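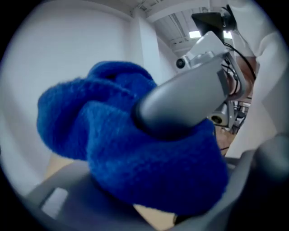
Appel à participation : ranger une table, deux fois de suite, contre rémunération

Vous savez faire la poussière. Vos proches ont peut-être un autre avis, mais ils ne siègent pas au recrutement. L'atelier Rasbridge cherche 18 personnes pour son étude Pelkonen, consacrée à ce qui se passe sur une table de salon entre le moment où l'on décide de la remettre en ordre et celui où l'on estime que ça ira bien comme ça.

Le matériel est modeste : une table en bois clair, un bouquet de tournesols artificiels, une télécommande blanche pleine de petits boutons et un tissu bleu. Les tournesols ne réclament pas d'eau. Merci de ne pas leur en donner, la question a déjà été posée.

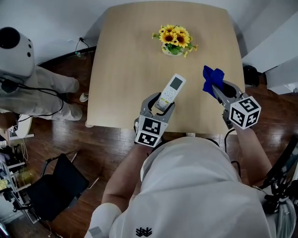 Guilan Luo

Je m'occupe des plannings et je réponds aux messages, y compris à ceux qui demandent s'il faut apporter son propre chiffon. Non. Le tissu bleu est fourni et il reste sur place.

Chaque participant vient pour deux séances d'environ 30 minutes. Pendant la première, vous rangez la table à votre idée : bouquet au milieu ou dans un coin, télécommande alignée sur le bord ou posée de travers comme chez les gens normaux, tissu plié, roulé ou abandonné en boule. Pendant la seconde, vous suivez une consigne écrite. Elle tient sur une demi-page et elle a déjà provoqué de longs débats sur le sens du verbe « replier ».

Entre les deux, il y a une pause avec du café. Je ne peux pas m'engager sur le café.

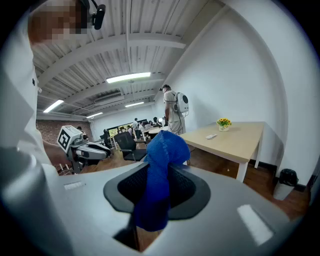
Les séances se tiennent dans notre salle de Custhorpe, où plusieurs personnes travaillent en même temps. Si vous avez besoin d'un silence complet pour épousseter une télécommande, mieux vaut nous le dire à l'inscription et nous chercherons un créneau plus tranquille. On parle à voix normale, on se croise, on s'excuse beaucoup.

Vous restez debout pendant l'essentiel de la séance. Prévoyez des chaussures confortables et un haut dont les manches ne balaient pas tout sur leur passage, le bouquet étant à portée de coude. Les bagues volumineuses et les bracelets à breloques restent au vestiaire.

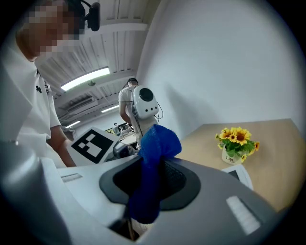 Qui peut s'inscrire

Toute personne majeure, droitière ou gauchère, maniaque ou non. Nous avons déjà beaucoup de maniaques. Les gens qui poussent les miettes sous le vase sont donc très attendus, et leur anonymat sera respecté.

Aucune expérience du ménage professionnel n'est exigée. Il faut pouvoir lire une consigne en français et se libérer deux fois en février, de préférence dans la même semaine.

Indemnité

18 euros par séance, versés à la fin de la seconde. Le trajet n'est pas remboursé, mais il y a de la place pour les vélos.

Pour postuler

Écrivez à Guilan Luo, atelier Rasbridge, étude Pelkonen, en indiquant vos disponibilités et votre main dominante. Ajoutez une phrase sur l'état actuel de votre table de salon. Les photos ne sont pas nécessaires.

Annonce mise en ligne le 4 janv. 2025.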